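Budgeting for a towel-folding cell: what am I forgetting?

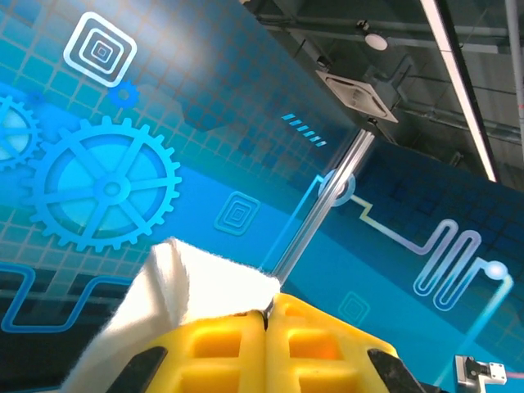
I help run the back end of a small linen service, and we've been given the go-ahead to put together a number for one folding station, with Sunday as my deadline (I know, I know). The arm quote from Andalia is fine and I'm happy with it. My trouble is everything around it. We handle soft, fuzzy white cloths mostly, and I've penciled in one set of soft finger pads and a wrist camera, and then my sheet just sort of stops. Can anybody who has done this tell me which small things ate your budget? I'd much rather look fussy now than go back asking for more in July!
– linenlady_grasham

Oh, I feel for you, I was in this very spot not long ago. Please don't buy one set of pads. The molded waffle kind grips cloth nicely, but the ribs wear down and lint packs into the little pockets, and then you're stopping to pick at them with a toothbrush. We keep 4 spare sets on the shelf and pay $115 a set from Sanon. Put a line in for mounting, too – aluminum extrusion, brackets, bolts, cable ties, all of it. I had $300 down for that and spent it before the second upright was standing. And think about your lighting before you fix the camera in place. White cloth under a bright ceiling strip gave us no end of grief, and we ended up moving the whole station over, which meant longer cables, which meant another order. Leave yourself a cushion for that sort of thing and you'll sleep better.
– foldandpress

Get the Taipe pads, cheaper. Also ask about shipping.
– mk_bench

Thank you both! Spare pads and mounting are on the sheet now. Foldandpress, do you wash your pads or just brush them? Ours would be picking up lint all day long.
– linenlady_grasham

Brush every shift, then a damp rag at the end of the week. Let them dry all the way before they go back on.
– foldandpress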